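Workshop notebook, float and lure bench
May 2024

Mostly pike floats this month, plus the reel I promised to stop fiddling with and then didn't.
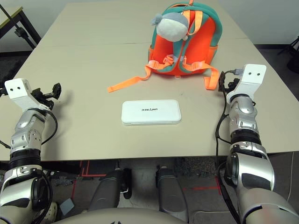 Balsa sliders, second batch

I turned the second batch of sliders on the little lathe and they came out a lot closer to each other than the first lot did. The trick (if it is one) was going down to the 272 rpm pulley setting for the sanding. I'd been running it at 630 the whole way through and the balsa was burning at the shoulders and going oval on me, and I kept blaming the wood. Poor wood!

Leonilde Caldeira lent me her brass tube cutter, so the center tubes are finally square at the ends. Line runs through them without that nasty little catch. I flared each end with a center punch, very gently, and split one by being impatient. Note to self: anneal the ends first, let them cool, then flare.

Paint is still the weak spot. The orange over white primer looks terrific, bright as anything, but the black band bled under the tape on nearly all of them. I want to try sealing the tape edge with a coat of white first and then the black. Afonso Guerreiro swears by that and his floats do look like they came out of a shop, so I'm not going to argue.

Test in the rain barrel: a slider with the 3 gram collar cocks nicely but sits too low with a deadbait under it. I'd rather have more body and the same stem. Next ones get a fatter belly, same length, and I'll keep the collar as it is so I only change one thing at a time. (I say that every time.)

The Granetti reel

Okay, the reel. Drag was sticking, then letting go all at once, which on a decent fish is a good way to lose the lot. I stripped it down on a towel and found the washers glazed and the old grease gone to something like earwax. Cleaned everything with lighter fluid, scuffed the washers on 400 paper laid on glass, put back a thin smear of drag grease and nothing else.

Pulled against the spring scale it's much smoother now, with just a small hitch at start-up that I can feel and probably a fish can't. I put the bail spring in backward the first time, took the whole thing apart again, and said some words. If anyone borrows this notebook to do theirs: the short leg of the spring goes toward the rotor.

The anti-reverse still has a bit of slop. Leaving it alone until September, when the season gets serious and I'll know whether it bothers me.

Wire traces

Made up a pile of traces from the Skirnby seven-strand. It's softer than what I used before and twists up tidily, but it kinks if you look at it wrong, so I'm coiling them on foam pipe lagging and not stuffing them in bags anymore. Crimps: the small ones crack if I squeeze with the front of the pliers. Use the back notch.

Pulled three of them to failure on the scale. Two went at the wire, well past anything I'd ever put on a rod, and one slipped clean out of the crimp. That's the one I'd made last, late in the evening, so I cut up the others from the same sitting and made them again. Better a wasted half hour than a pike swimming off with my trebles in it.

Sequeira lake, quick trip

Took two of the new floats over to Sequeira to see them in real water. Wind straight in my face the whole session, naturally. At about 60 feet out I could still see the orange tip easily, and the one I'd dipped in yellow I lost every time a wave went past. So orange wins, at least for my eyes.

One run on a smelt, dropped it after a few seconds. No idea if that was me or the float dragging. Leonilde had a nice jack on a plain old bung with half the paint gone, and was very gracious about it for a whole minute.

Still to do

Order more balsa, the dense stuff if Dalitz has it back in.
Try the white-sealed tape edge on scrap before wrecking another good body.
Return the tube cutter. New blade in it first.
Ask Afonso what varnish he's using, mine is still tacky after four days.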